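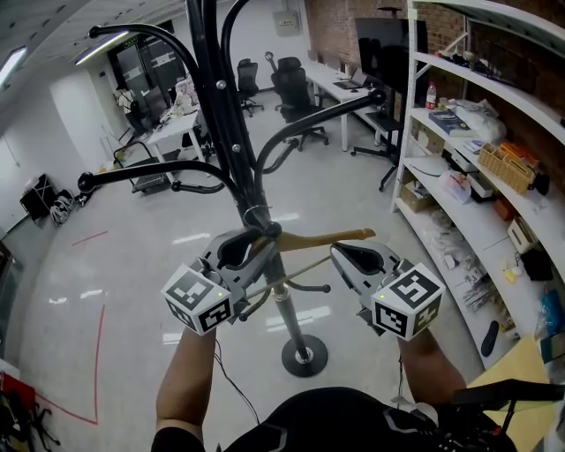
The black coat rack with a wooden hanger in front of it, shelves behind, desk at the back.

Coat Racks and Other Promises: the Tevthorpe workroom

Every office supply site will sell you the idea that a room gets tidier when you put a coat rack in it. I have my doubts. I've shared workrooms for long enough to have seen four of these poles come and go, and what usually happens is that the coats stay on the chairs and the rack collects tote bags.

Still, Tevthorpe got one in May and I said I'd give it a fair write-up, so this page is the write-up. There's one photo up so far. The notes under it are longer than a caption ought to be, and I'm leaving them that way.

The rack
Black metal, round base, curved arms at the top, and a couple of smaller hooks lower down. Several of the arms end in round knobs, which I will admit are kinder to a collar than a bare end. The listing was for the Drulter 289, and the listing called it "sculptural." It's a pole with hooks. The bolt heads run up the pole where anyone can get a hex key to them, and I count that in its favor, having owned a Lamach that had to be thrown out over one stripped screw nobody could reach.

The lower hooks
I don't know who these are for. The product page says umbrellas and children's jackets. We have no children here and everybody leaves umbrellas in the car. If you hang a long coat from the top it will come down over them anyway. My guess is they'll end up holding headphones.

The hanger
Plain light wood. Hangers and branch-style racks don't really belong together, in my view. A hanger wants a straight rail. Put one on a curved arm and it slides toward the middle until the shoulders bump the pole, and then your jacket is sitting at an angle all afternoon. The people who like hangers tell me I'm fussy. Maybe so, but they're not the ones wearing the jacket with a crease in it.

The white shelves
Tall, with curved shelves, up against the brick. I argued against curved ones. You lose the corners, and corners are where boxes go. As it stands there's a cardboard box, a wicker basket, an orange box, a blue book, a white plastic bag, and lower down a mix of small items and tools. There's an insole too. The Murakami shelves we looked at first were square and ugly and would have held more, and they were 200 dollars cheaper.

The basket
People put a lot of faith in baskets. A wicker basket on an open shelf looks organized from across the room and that's mostly what it's for. Ask me in 6 months what's in it and I'd bet on batteries and takeout menus.

The desk end
Laptop, big black monitor, two black office chairs close by. Those chairs are the real competition for the rack. A chair back is right there when you walk in and it costs nothing extra. Until the rack is closer to the door than the chairs are, I know where the coats will be going.

Verdict for now
It went together in one evening and it doesn't wobble much when you lean on it. I'd have spent the money on 3 wall hooks and a rail. The brick would need drilling and the landlord would need asking, and I suspect that's how we wound up with a pole. I'll check again on a wet Wednesday when everybody comes in with a heavy coat, and if it's still upright by lunch I'll add a second photo.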